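How to Make Thick Strained Yogurt (Labneh) at Home

If you have a colander, a clean cloth and a tub of plain yogurt, you can make labneh tonight and eat it for breakfast tomorrow. I love this stuff. I've been making it every week since last February, when my neighbor Lina Jaber handed me a jar over the fence and I finished it standing up in the kitchen with the spoon still in my hand.

Labneh is yogurt with a good part of its whey drained away, so it ends up thick, tangy and spreadable, a bit like a soft cream cheese but brighter. You can eat it with olive oil and warm bread, stir it into soup, spread it under roasted carrots, or roll it into little balls and keep them in oil (more on those below, because they're the best part!).

What you need

1000 grams plain whole milk yogurt
7 grams fine salt
A colander or large sieve
A deep bowl the colander can sit in without touching the bottom
A piece of cheesecloth or a thin cotton dish towel, washed without scented detergent
Good olive oil for serving

The yogurt matters more than anything else on that list. Turn the tub around and read the label. You want milk and live cultures, maybe cream, and that's it. If you see gelatin, starch or pectin, put it back. Those are added to hold the water in, and you're trying to get the water out. I had one sad batch that sat all night and gave up two spoonfuls of whey.

Whole milk gives you the richest result. Low-fat works too, but it turns out a little chalky and sharper in taste. Goat yogurt is wonderful if you like it, though it's often thinner, so give it extra time. You can also start with Greek yogurt, which has already been strained. It will be ready much sooner, and you'll get more labneh for the same weight of yogurt.

Step 1: Salt the yogurt

Tip the yogurt into a bowl and stir in the salt. Stir gently but thoroughly, all the way to the bottom. The salt seasons it and helps pull the whey out. If you're planning to use your labneh for something sweet, cut the salt down to a pinch.

Step 2: Set up the cloth

Wet the cloth, wring it out hard and lay it in the colander with plenty hanging over the sides. One layer is enough for a dish towel. Cheesecloth from the grocery store is usually so loose that you'll want four layers, or the yogurt will slide right through and you'll be straining it twice.

Set the colander in the deep bowl. Check that there's a decent gap underneath. I use two fingers' width as my guide – if the labneh ends up sitting in its own whey, the bottom never firms up.

Step 3: Fill, fold and chill

Spoon the yogurt into the cloth, fold the loose ends over the top and put a small plate on it. Then the whole thing goes in the fridge. Plenty of people hang the bundle from the kitchen faucet instead, and it does drain beautifully that way, but I like keeping it cold the whole time and I like being able to use my sink.

Step 4: Wait

Time is how you choose your texture, so check on it whenever you're passing. After 7 hours it should be soft and scoopable, perfect for dips. Leave it overnight and into the next morning and you'll have a proper spread that holds the swoosh of a spoon. For rolling into balls, give it two full days and put something heavier on the plate. A can of chickpeas is ideal.

Pour the whey out of the bowl once or twice if you're going for the long version. Don't throw it away! It makes great bread dough, and you can cook rice in it if you go easy on any other salt.

Step 5: Unwrap it

Turn the bundle out into a clean bowl and peel the cloth back slowly. You'll see the weave printed all over the outside, and I still get a kick out of that every time. Beat it with a spoon for a minute to smooth it out. Taste it now and add salt if it needs it.

My last batch of the long-drained kind came to 308 grams, enough to fill a small jar.

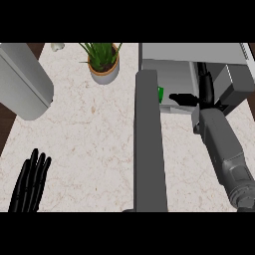 For the classic plate, spread the labneh in a shallow dish with the back of a spoon, working in a circle so you leave a groove. Fill the groove with olive oil, more than feels sensible, and scatter dried mint over it. Za'atar is just as good. Cucumbers, olives, tomatoes and warm flatbread go alongside, and that's breakfast.

Making the balls

Oil your hands lightly and roll the two-day labneh into balls the size of a walnut. Lay them on a towel-lined tray, not touching, and leave them in the fridge uncovered overnight so the outsides dry a little. Then drop them into a very clean jar and cover them completely with olive oil. Rasha Abou Jaoude, who taught Lina, rolls hers in Aleppo pepper first, and I've copied her ever since. Nigella seeds are lovely too.

Keep the jar in the fridge, and please keep it there even if you've seen older recipes that leave it in a cupboard. The oil will go cloudy and stiff in the cold. Take out what you want to eat and let it sit on a plate for a few minutes and it'll loosen right up. I skip fresh garlic and fresh herbs in the jar and add those at the table.

A few problems and fixes

Too thick? Stir in a spoonful of the whey you saved, or a splash of milk.

Too sour? Your yogurt was probably getting on in age when you started. Use a fresher tub next time, and serve this batch with honey and walnuts.

Hardly any whey in the bowl? Check the label for thickeners first. If the yogurt is plain, the cloth may be too tightly woven. Scrape the yogurt off the sides, stir it and refold.

Bits of lint? New dish towels shed. Boil the towel once before its first use and keep it just for this job.

Plain labneh keeps for a week in a closed container in the fridge. A little liquid will collect on top, and you can stir it back in or pour it off. To clean the cloth, rinse it in cold water first, then wash it hot. Hot water straight away sets the milk into the fibers, and then it smells like a barn by the weekend.

Next up I want to try this with sheep's milk yogurt, if I can find a tub that doesn't cost more than dinner. If you've made it that way, let me know how long you drained it!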